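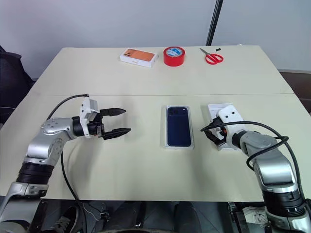
Thoroddsen
for the Drovevora help pages
Last updated August 2023

Boxing up a phone to sell or send -- your questions

These are the ones that land in the inbox most weeks. Answers kept short. If yours isn't in the list, send it in and it may get added next time round.

Do I need the original box?

No. Nice to have. Buyers like it, and the tray inside is already the right shape for the phone, so half the work is done. But a phone in a plain padded carton gets there just as well. Don't put off selling because the box went out with the recycling three years ago.

The picture on my box is a different colour from my phone. Problem?

Not usually. Plenty of makers print one colour on the lid for the whole range. Orange on the box, navy in the tray, that sort of thing. What matters is the small label, normally on the back or the underneath. Check the storage size and the serial number there match the phone. If they don't, you've got somebody else's box -- say so in the listing.

Face up or face down in the tray?

Depends on the box. Some trays have a dip or cut-out for the cameras, some are flat. Try it both ways before you do anything else. If the phone rocks, it's the wrong way round. If the tray is flat, back up is fine, with something thin and soft under the screen.

My phone has a big camera bump. Will the lid still close?

On its own box, yes. On a box from an older model, maybe not. Never press a lid down on the lenses. If you feel it touch, stop and use a deeper carton.

What do I do with the case and screen protector?

Case off. Always. The phone won't sit right in the tray with it on. Send it alongside in its own bag if you're including it. Screen protector can stay if it isn't cracked. A cracked one hides the screen and the buyer will think the worst.

What should be on the table before I start?

Phone, tray, lid, scissors, tape, outer carton, something to pad with. Address label already written. That's it. Clear everything else off, mugs especialy. Put the tape and scissors at the back so they're not under your elbows, and work with the tray in the middle.

Can the scissors go near the phone?

Keep them at the far end of the table with the handles where you can reach them. Cut the tape away from the phone and bring the strip over. Most scratched backs we hear about come from blades put down in a hurry.

Which tape?

For the outer carton, ordinary parcel tape, wide as you like. Brown, clear, red, it makes no odds to the courier. Red is handy in one way: you can see at a glance if a strip has been lifted. Some people at the Plusville drop-off use nothing else.

Can I tape the phone box itself shut?

Please don't. Parcel tape takes the top layer off white card and you can't put it back. Wrap the box in a sheet of paper and tape the paper. Same hold, no damage.

And never tape straight on to the phone. Not the back, not the screen, not "just a little bit to hold it still".

The end of my tape has vanished into the roll. Any tricks?

Lay it flat somewhere bright. Run a thumbnail round slowly, both directions. Glossy tape is the worst for this. When you find the end, lift the full width before you pull or it'll split into a thin strip and you'll be there all afternoon. Fold a corner under when you've finished.

How much padding?

Enough that nothing moves. Two fingers' width on each side of the phone box is what we go by. Shake it gently. If you can hear it, more padding. Scrunched paper is fine. Newspaper is fine too but the ink comes off on white card, so put a clean sheet in between.

There's a second white bit in my box and I don't know where it goes.

Could be an insert, could be a lid for the leaflets and the SIM pin. It varies. Look for which way the edges slope and try it over the tray first, then under. If it won't sit either way, lay it flat on top of the tray with paper between. Don't bin it. Collectors ask.

What about the little scraps?

Pull tabs, bits of film, tape ends. Sweep them up before the phone goes in. A hard crumb under the back of a phone will mark it by the time it gets to the other end. Tip the tray upside down and tap it, then look again.

Light-coloured table or dark?

Light, if you've got the choice. Small parts show up. Tables with a join across the top are fine but keep the SIM pin well away from it -- ours ate two in April.

Do I charge the phone first?

Leave it at half or so, then switch it off properly. Not sleep. Off. Buyers want to turn it on when it arrives, and a flat one starts them worrying.

Anything to do on the phone before it goes in?

Yes and do it before you touch the tape:

back up your photos
sign out of your accounts
turn off the find-my-phone setting
take out the SIM and any memory card
reset to factory settings

Then wipe it with a dry soft cloth. Fingerprints on the back look like scratches in photos.

Should I take photos of it?

Yes. Front, back, each edge, the serial number, then one in the tray with the lid beside it. One more of the sealed parcel. Keep them until the buyer is happy. We've had 457 queries through this page and the ones with photos get sorted far quicker.

How heavy is too heavy?

Our Drelar small parcel rate goes up to 900 grams, packed. A boxed phone in a carton normally comes in well under. Ours last week was 340 g with the padding left out. If you add a charger and cable weigh it again.

How long does it all take?

First time, half an hour with the hunting for scissors. After that, 8 minutes. The reset is seperate and takes as long as it takes.

Can I put two phones in one parcel?

Better not. If you must, each in its own box, each box wrapped, card between them. Check the cover on the parcel is enough for both.

The buyer says the box arrived dented but the phone is fine. Now what?

Ask for photos, compare with yours, offer something small if the box was a selling point. Next time, bigger carton. Dented corners nearly always mean the padding was too thin at the ends -- people do the sides and forget.

Where do I drop it off?

Plusville counter, side door. Bring the parcel sealed. There is tape on the counter but the roll is usually down to the last bit.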